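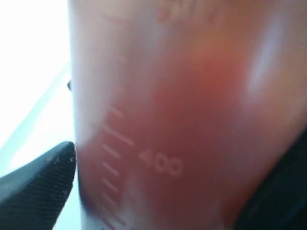
Mustonen is now collecting examples of liquid handling in its Vatarow workshop, and the first part of the collection has reached 1,365 recordings. The company wants to bring the number to 3,000 before it trains the next version of Skaser, its control program for kitchen and laboratory arms.

The work began in November with a group of seven operators. Each of them sits at a bench and guides a robot arm by hand controls, while the cameras and the joint sensors record what the arm does. The tasks are taken from daily life in a canteen kitchen: to pick up a measuring container, to carry it without spilling, to pour a given amount and to put the container back on its place.

Ásdís Overgaard, who leads the collection, told us that liquids were left out of the earlier program on purpose. The first Skaser was trained on boxes, cutlery and folded cloth, and it handled them well enough for the customers. When one of the customers asked for a robot that can prepare sauces and drinks, the company had very little material to offer to the learning system.

"We had many hours with solid things and almost no hours with something that moves inside of the thing you are holding," she said. "A full container and a half-full container look similar, but the arm must behave differently with them. You can write rules for this, and we tried it one winter. The rules became very long."

A large part of the recordings is made with containers that are clear or frosted. Such plastic is difficult for the cameras. It reflects the lamps, and the white highlight on the wall can hide the printed scale or be taken for the edge of the container. At a very short distance the wrist camera also loses its sharpness, and then the numbers on the scale become soft. In the pictures from the wrist one can often read one number, for instance 400, and see the small lines over and under it, while the rest of the scale is too pale to be of use.

The operators were at first asked to avoid such pictures. They moved the lamps, covered the window and turned the containers until the scale was easy to read. In the second month this instruction was changed. Overgaard explained that the robots of the customers will work in rooms where the light is strong and comes from the wrong side, and a system that has seen only clean pictures will stop in such a room. Now the blinds at Vatarow are left as they are in the morning, and the lamps are changed between the sessions according to a list.

Colored liquids are used in most of the tasks. With plain water in a frosted container it is hard to find the level, both for the program and for the person who checks the recording afterwards. The kitchen color is mixed fresh every day, in red, brown and green, and in different strengths. Plain water is also recorded, but it will be added to the training later, as a separate set.

The holding itself is recorded in several ways. The arm has a gripper with two fingers, and the operator can take the container near the base, in the middle or close under the rim. A low grip leaves more of the scale free for the camera, but the container then leans more easily when it is moved fast. A high grip is more steady during pouring and covers a part of the numbers. The company does not tell the operators which grip is right. It asks only that all of them are present in the collection and that the grip is written down together with the recording.

Soft plastic gives one more difficulty. If the fingers press too strongly, the wall bends and the level goes up, although no liquid was added. If they press too weakly, the container slides. The force in the fingers is therefore stored with every recording, and the people who check the material compare it with the level before and after the lifting.

The checking is done in Ukstead, where Mustonen has its smaller office. A recording is accepted when two persons have marked the same start and the same end of the task, and when they agree on the level that was poured. Where they do not agree, the recording goes back to Vatarow with a question. It is not always deleted. Recordings in which the liquid was spilled are kept as well and get their own label, so that the system can learn how a failure begins.

In total the operators have made 1,754 attempts up to now. The difference between this number and the accepted recordings consists of tasks that were stopped in the middle, files with a missing sensor and a small number of cases that are still waiting in Ukstead. Overgaard said that the loss was bigger than planned in the first weeks, when the cable of one wrist camera had a bad contact, and that it has become smaller after the cable was changed.

The operators work in turns of two hours, and after every turn they change the bench. This was their own proposal. A person who stays at the same bench for the whole day begins to repeat the same movement, and the recordings become too similar to each other. The company has also asked the operators to use the left and the right arm equally, which some of them find tiring.

The next group of tasks will include thicker liquids, such as oil and syrup, and containers with a lid. For these the benches need a better place for washing, and a second sink is being installed in the workshop. The recording will pause for a few days during the installation.

Mustonen has not decided if the collection will be opened to other companies. According to Overgaard, two universities have asked for a part of it, and an answer will be given when the labels have been checked to the end. The new version of Skaser will first be tested in the company's own canteen in Ukstead, where it will measure stock for the soup.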